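Relatório de projeto – Arrumação e triagem de acessórios de inverno
Unidade curricular de Organização de Espaços, entrega 2023-09-25

1. Ponto de partida

O armário da entrada da residência Ellery. Luvas, gorros e cachecóis misturados desde o inverno passado. Em agosto tirámos tudo para fora: 77 peças, contando cada luva à parte. Dessas, 18 luvas sem par. Objetivo: um sistema simples, que qualquer pessoa consiga manter sem etiquetas complicadas.

2. Método

Triagem em mesa, por tipo e depois por material. Malha para um lado, acolchoado para outro. Primeiro tentámos por tamanho, não resultou, as luvas de malha esticam e ninguem concordava. Cada ronda durava cerca de 30 minutos. Caixas sem tampa, baixas, para se ver logo o que está dentro. 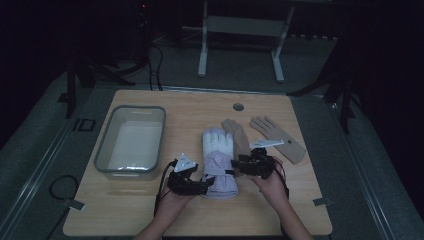
As luvas deram mais trabalho do que tudo o resto. Gorro é gorro, dobra-se e pronto; a luva tem mão esquerda e direita, punho, fecho, às vezes forro a sair. Regra que ficou: esticar sempre na mesa antes de decidir, palma e dedos à vista. Com as beges ao lado da luva de esqui branca e lavanda a diferença de volume vê-se bem, e foi daí que veio a ideia de separar as acolchoadas. As com tira e fivela no punho fecham-se antes de guardar, senão prendem na malha. Tina de plástico do lado esquerdo da mesa, centro livre para trabalhar.

3. Resultados

Armário com 2 prateleiras só para luvas. Malha em cima, esqui em baixo. As peças sem par ficam num saco à parte até ao fim do periodo e depois seguem para a recolha de têxteis de Girnley. Tempo para achar um par: não medimos antes, portanto não há comparação séria. Falha nossa.

4. Problemas

Pares quase iguais, tons de bege diferentes. Com luz fraca enganámo-nos várias vezes. Molas de roupa a juntar os pares: funcionam na malha, nas acolchoadas saltam.

5. A fazer

Repetir a triagem no armário do piso de cima. Experimentar caixas com divisórias. Falta o orçamento das prateleiras, segue em anexo na versão final.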